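Week 3 handout: our visit to the Hudley open day

Hi all! Quick notes from the trip, mostly for those of you who missed the bus. Damian Imhof walked us through the hand demo, and I could have stayed all afternoon (I nearly did).

Cloth is the hard one, he told us. A box keeps its shape when you touch it, but a flat square gives the fingers almost no edge to catch. Look at where the two white fingertips sit around the pink cloth, one near the top edge and one on the carpet just past the lower edge.
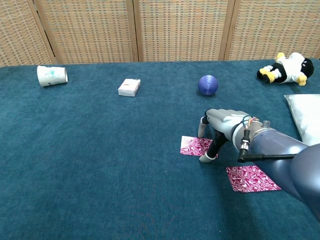
What to read before Wednesday

Fabian Stöckli's chapter on pinch grasps, please, at least the part on soft things. Then jot down how you'd go after the paper cup lying on its side, and whether you'd pick up the penguin the same way. Half a page is plenty! Bring it on paper, my inbox is a mess.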